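Teaching by Hand: Sorting Desk Items at the Vukotdale Lab
Gallery — posted December 23, 2020

The Bronumside project began in March with a simple question: how many times does a person have to show a robot a chore before the robot can try it alone? For the desk sorting task, we set the first target at 500 demonstrations. We passed it sooner than planned and kept going. The count now stands at 1,664.

Every one of those was driven by a person. The operator holds a pair of leader handles, and the two arms on the table copy the motion. Nothing is scripted. If the operator hesitates over a marker, the hesitation goes into the recording along with everything else. We keep most of those. We throw out a run only when something leaves the table or the arms bump each other.

The items are small things from a desk drawer, plus a few blocks. They get moved between bins and the open tabletop, and the starting layout is changed between runs. A session is 40 runs, with a break after every 10. Operators who skip the break get sloppy with the wrist, and it shows in the data.

The software that pairs the handles to the arms is Nillness, our own. The handles were built for us by Huamán, and we are on the second version. The first had a trigger that was too stiff for long sessions.

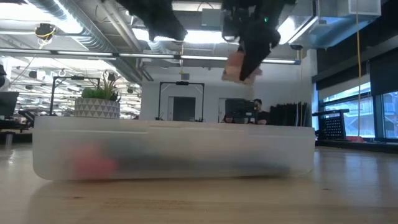 A block held up over the long bin. New operators are told to lift higher than they think they need to.

Blocks are the easy part. They have flat sides, and the fingers can close on them at a bad angle and still hold. Pencils and markers take longer to learn. A pencil lying flat on the table has to be pinched close to the wood, and most people come down too fast the first few times. We ask them to stop just short, line up the fingers, and then finish the move slowly.

Handling two arms at once is the other hurdle. Most beginners park one arm and do everything with the other. That is allowed in the first session. After that we want both arms used, since the recordings are meant to cover two-handed work — passing an item across, or steadying a bin while the other arm reaches in.

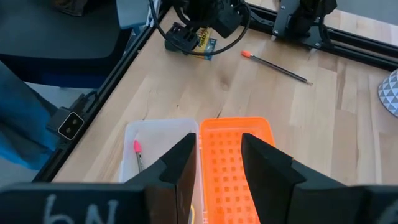

Huamán wrote back after reading a draft of this page to say that the stiff trigger was a spring choice, that a lighter spring can be fitted to the old handles too, and that we should send them over before throwing them away. They also asked for the wrist angles from the discarded runs, which they would like to compare with their own bench tests.

We will send both. The next set of recordings uses the same bins with a new mix of items, and the pictures will go up on a separate page.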